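Water rings on a marble counter, what takes them out?
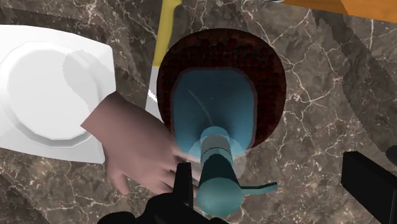

We moved into a place with marble counters in December and I'm already scared of them. I left a glass of lemon water out overnight and now there's a dull ring next to the sink — I can't feel it with a fingernail but it shows when the light comes in low. Dish soap did nothing. My sister says baking soda, my neighbor says vinegar. Who's right?
Ajith Menon

Tevereo
NOT vinegar!! Acid is what did this to you in the first place. It's an etch, so the polish is gone in that spot and no cleaner will bring it back. Get a marble polishing powder (mine was 12 bucks), sprinkle on a little with water and rub with a damp cloth for 2 minutes, then rinse and look. I had to go over mine three times. Try it in a back corner first, and if your counters are honed skip the powder or you'll end up with a shiny patch.

Raghavendra Kurian
Baking soda paste worked for me but that was an oil stain so maybe different. Left it on overnight under plastic wrap. I had a guy quote me 125 to repolish one section and I said no thanks, I just put the fruit bowl over it.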